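Drolell Matte Hardwax Finish, tint "Mocha": review after one season

Price paid: 35 dollars for the one-quart can. Also used: Nollness gray scuff pads, Palamarchuk lint-free cloths.

Drolell sells this as a one-component finish for interior tabletops, desks and counters that do not see standing water. It is a blend of oil and hard wax with pigment already in the can. The label calls for two thin coats, with a third optional on softwood. I have now used it on a dining table, two shelves and a large bench top, and I went through most of two cans.

Preparation

The instructions say to stop sanding at 120 grit. I tested up to 220 on offcuts and the color came out noticeably weaker, with a slight sheen where the grain had been closed. Stay at 120. Vacuum, then wipe with a dry cloth. A tack cloth left a residue on my first offcut and the finish beaded over it in small circles.

The pigment settles hard. After a week on the shelf there was a firm layer on the bottom of the can, and shaking did nothing for it. Use a flat stick and scrape the bottom for at least 6 minutes. The second can had been in the store longer and needed more.

Application

I used a short-nap roller for the large surfaces and a cloth for the edges. The open time is 20 minutes at normal room temperature, which is generous for a wax finish but still short for a wide top worked by one person. Roll it on in sections running the full length of the board, and keep a wet edge. Remove the excess with a clean cloth before the open time is up. Any finish left standing after that dries to a tacky film that has to be scraped off. 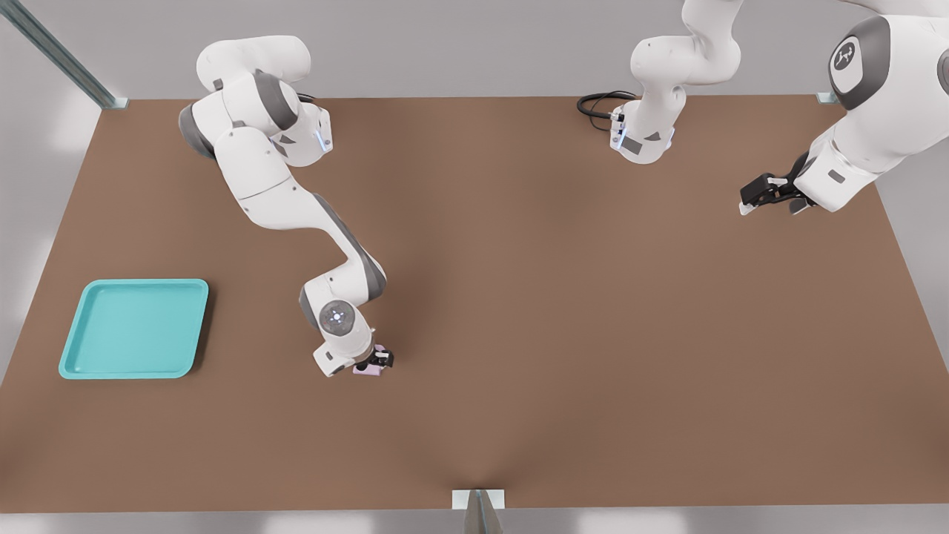 Lap marks are the usual complaint with tinted wax finishes, and this one does reasonably well. On the dining table I had one visible overlap after the first coat, near the middle, and the second coat hid it. On the shelves there were none. The Clukden oil I used before this was easier to spread but showed every stop and start, and its brown shifted toward orange within a few months.

Odor is moderate for a day and faint after that. Used cloths must be laid out flat outdoors or soaked in water before disposal, as with any drying oil. The label says so in small type on the back. It should be on the front.

Curing

The surface was dry to the touch overnight. I applied the second coat the next evening after a light pass with the gray pad. Full cure is listed at two weeks. I put a lamp on one of the shelves on day five and it left a faint ring, so I would take the number on the label seriously.

Wear

The dining table has been in daily use since September. Coffee, vinegar and olive oil wiped off without a mark when left for an hour. Red wine left overnight produced a slightly darker spot, still visible at a low angle. A hot mug did nothing. A hot baking dish left a pale patch that I buffed out with a little fresh finish on a cloth, and this is the main argument for wax over polyurethane - local repairs are possible without stripping the whole top.

Scratch resistance is average. A dragged ceramic bowl left fine light lines. On a matte brown surface these are more visible than on a clear one. Fingerprints are less of an issue than I expected.

Color

The tint chart on the lid is too red. The real result is a muted, medium brown, close to milk chocolate, and very low in gloss. 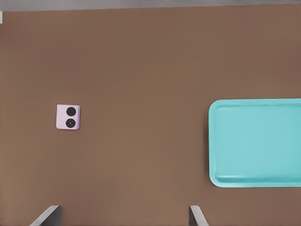

A matte mocha-brown top, slightly lighter toward the lower center.

Coverage

The can claims 125 square feet per coat. I got less on pine and close to that on beech. The store page I ordered from had 3,738 ratings, and most of the low ones describe a sticky surface, a symptom of too much product left on the wood.

Verdict

Good color, low sheen, simple repairs. Poor label layout, heavy settling, average scratch resistance. I would buy it again for a table or desk. For a kitchen counter next to a sink I would use a two-component product - Drolell makes one, but I have not tried it.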